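Lighting and Keeping Order on a White Work Table

A white table is a good place to sort produce, read a recipe or do small jobs in the evening. It shows every crumb, so it gets wiped more often than a dark one. It also bounces light back up, and a small lamp goes further on it than on wood. These tips are for people who use one table for several things and don't have a ceiling light right over it.

Choosing the lamp

A gooseneck desk lamp does the job better than a tall lamp with a fixed shade. You can bend the neck down when you are checking fruit for soft spots and push it back up when you need room for a cutting board. Look for a heavy base. A light one tips as soon as the neck is bent far forward.

A switch on the base is easier to use than one on the cord, particularly with wet hands nearby. Dry your hands first in either case. Check the label inside the shade for the highest bulb wattage and stay under it. We use a warm white bulb for general work and a neutral one for sorting, as warm light makes green pears look riper than they are.

Placing the lamp

Set the base toward the middle of the table if you work from more than one side. If you always stand in the same spot, put the lamp on the side opposite your writing or cutting hand so that your own shadow doesn't fall on the work. Tilt the shade down until the bulb is hidden from your eyes.

Glossy shades and glossy skins both throw back bright spots. A bell pepper is the worst for this. Turn it in your hand under the light and look along the skin for wrinkles, and press gently near the stem, where peppers often go soft first. With a pear, press beside the stem with your thumb. If it gives a little, eat it within a day or two. If it is hard, leave it out on the counter.

The blue lamp on the table has a thin black cord that comes off the back of the base and runs across the top to the right edge, with a pepper and a pear on the table.

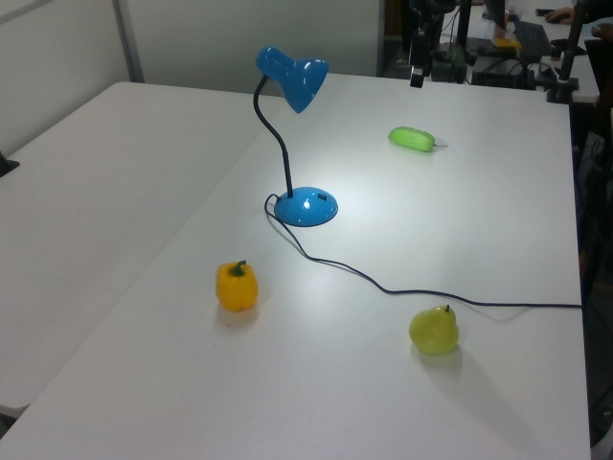 Dealing with the cord

Run the cord to the nearest table edge and down from there. Leave a little slack by the base so the lamp can be moved without pulling on the plug. If the cord has to cross the work surface, keep knives and wet boards away from it.

Adhesive cord clips hold well under a tabletop if the surface is wiped with rubbing alcohol and left to dry before you stick them on. The ones from Vollgate have lasted since August. Don't use staples or tacks on a power cord.

Two tables side by side

Pushing two tables together gives more room but leaves a seam that collects crumbs and juice. Pull them apart when you do the weekly cleaning and wipe both edges. A folded strip of paper towel on a butter knife gets into the gap on other days.

The second table is usually dimmer. Use it for things that are finished or waiting — bowls, bags, the mail — and keep the lit one for the job in hand.

Cleaning white tops

Warm water with a drop of dish soap takes care of most marks. For tea or beet stains, make a paste of baking soda and water, leave it on for 12 minutes and wipe it off with a soft cloth. Test it in a corner first. Skip scouring pads, as the scratches hold dirt and turn gray.

Unplug the lamp before you wipe it. A barely damp cloth is enough for the base and shade, followed by a dry one.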